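Brodano: Neue Version der Steuerungssoftware für das zweiarmige Fügen veröffentlicht

Brostham, 1.4.24

Jallora hat die Version 6 der Softwareumgebung Brodano freigegeben. Das Paket umfasst Bahnplanung, Greifregelung und Bildauswertung für Arbeitsplätze mit zwei Roboterarmen und richtet sich an Anwender, die kleine Präzisionsteile automatisiert handhaben und montieren. Im Mittelpunkt der neuen Version steht das Aufsetzen von Stirnrädern auf eine Trägerscheibe mit Stiften. Diese Aufgabe dient am Standort Brostham als Referenz für die Weiterentwicklung der Software.

Das Aufstecken eines Zahnrades auf einen Stift stellt hohe Anforderungen an die Regelung. Die Bohrung muss mit geringem Versatz über dem Stift ausgerichtet sein, bevor die Abwärtsbewegung beginnt. Zugleich soll die Verzahnung mit dem bereits gesetzten Nachbarrad in Eingriff kommen. Eine reine Positionsregelung führt hierbei leicht zum Verkanten. Brodano trennt den Vorgang deshalb in drei Abschnitte: Anfahrt, Suche und Einführen. Für jeden Abschnitt lassen sich Geschwindigkeit, Nachgiebigkeit und Abbruchkriterium einzeln festlegen. Die Parameter werden in einer gemeinsamen Konfigurationsdatei abgelegt und können im laufenden Betrieb zwischen zwei Zyklen geändert werden.

Wesentlich überarbeitet wurde die Bildauswertung. Die Kameras an den Handgelenken und die Übersichtskamera werden nun in einer gemeinsamen Zeitbasis verarbeitet. Die Übersichtskamera liefert eine Grobschätzung der Lage aller Teile auf der Arbeitsfläche. Die Handgelenkkameras bestimmen anschließend Mittelpunkt und Neigung der Bohrung. Metallische Oberflächen mit starken Glanzstellen bereiteten in der Vorgängerversion Schwierigkeiten, da die Kante der Bohrung in überstrahlten Bereichen nicht durchgängig erkannt wurde. Die neue Auswertung gewichtet solche Bereiche geringer und ergänzt die fehlenden Abschnitte des Kreisbogens aus dem Verlauf der übrigen Kontur.

„Für unsere Anwender ist entscheidend, dass die Software einen unsicheren Messwert auch als unsicher meldet“, erklärt Shabnam Pirzada, Leiterin der Softwareentwicklung bei Jallora. „Der Planer erhält zu jeder Lageschätzung eine Angabe zur Streuung und fordert gegebenenfalls eine weitere Aufnahme aus einem anderen Blickwinkel an.“

Die Abstimmung der beiden Arme übernimmt das Modul Pană, das mit der neuen Version erstmals zum Lieferumfang gehört. Es verwaltet die gemeinsam genutzten Bereiche des Arbeitsraums und vergibt sie zeitlich befristet an jeweils einen Arm. Befindet sich ein Arm über der Trägerscheibe, plant der andere seine Bahn bis zu einer Warteposition und rechnet den Anschlussweg bereits im Voraus. Wird der Bereich früher frei als vorgesehen, entfällt der Halt. Das Modul kann auch ohne die übrigen Bestandteile von Brodano eingesetzt werden, sofern die Steuerung der Arme eine zyklische Schnittstelle bereitstellt.

Zur Absicherung der Freigabe wurden 2.984 aufgezeichnete Greif- und Fügeabläufe erneut durch die Auswertung geführt und mit den Ergebnissen der Vorgängerversion verglichen. Mehr als 900 davon entfallen auf Abläufe, bei denen das Teil vor dem Fügen nachgegriffen wurde. Der Vergleich ist Bestandteil der Versionsdokumentation. Abweichungen sind dort nach Abschnitt des Ablaufs aufgeschlüsselt.

Auch die Werkzeuge für die Inbetriebnahme wurden erweitert. Ein neues Protokollformat speichert Kamerabilder, Gelenkstellungen und Planungsentscheidungen in einer Datei. Abläufe lassen sich damit Schritt für Schritt nachvollziehen und mit geänderten Parametern in der Simulation wiederholen. „Bisher mussten Bilddaten und Steuerungsdaten getrennt ausgewertet werden. Die Zuordnung nahm bei der Fehlersuche einen erheblichen Teil der Zeit in Anspruch“, so Delia Manole, verantwortlich für die Anwendungstechnik. Bestehende Protokolle können mit einem mitgelieferten Hilfsprogramm in das neue Format überführt werden.

Die Version steht Kunden mit gültigem Wartungsvertrag ab sofort im Kundenbereich zur Verfügung. Eine Aktualisierung ist aus allen Vorgängerversionen ab Version 4 möglich. Konfigurationsdateien älterer Installationen müssen zuvor umgestellt werden; eine Anleitung liegt der Auslieferung bei. Die Schulung für Anwender wird in 11 Einheiten angeboten und kann in Brostham oder beim Kunden durchgeführt werden. Eine Erweiterung von Pană um die automatische Aufteilung der Arbeitsschritte auf beide Arme ist für August vorgesehen.

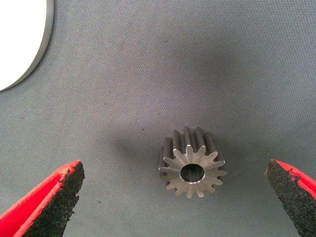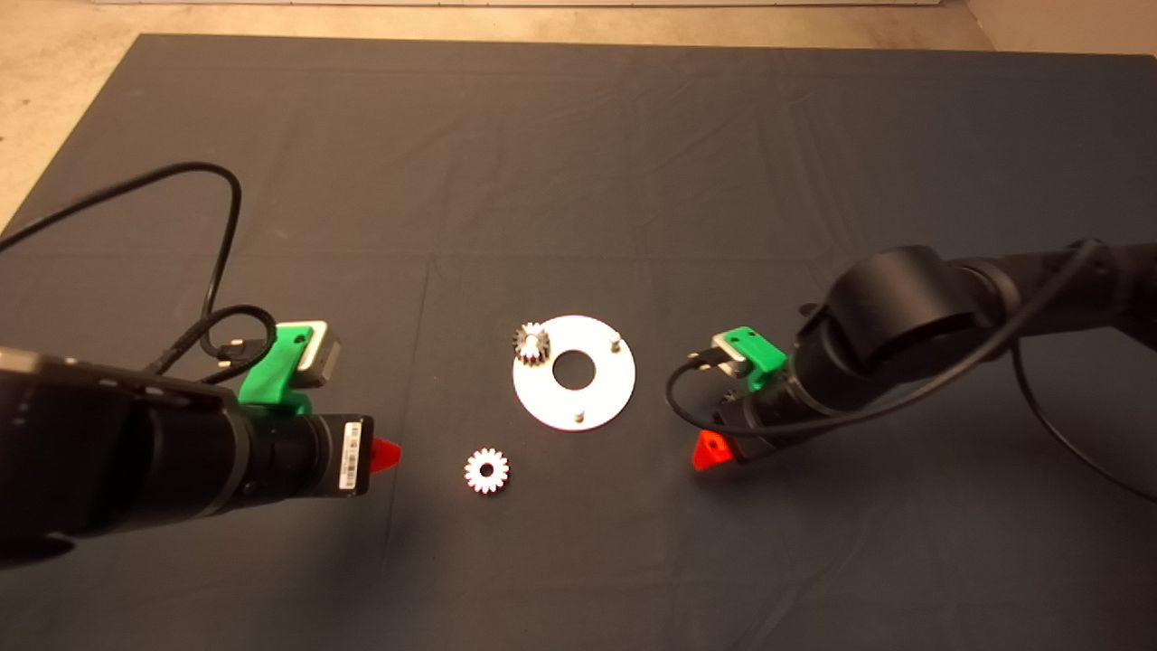
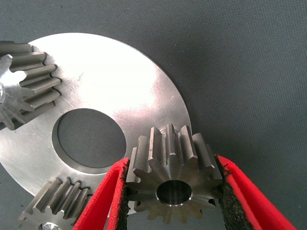

Zahnräder und Trägerscheibe am zweiarmigen Arbeitsplatz. Erstes Bild: Stirnrad zwischen den geöffneten Greiferfingern. Zweites Bild: Arbeitsfläche mit beiden Armen. Drittes Bild: gegriffenes Stirnrad am Rand der Scheibe.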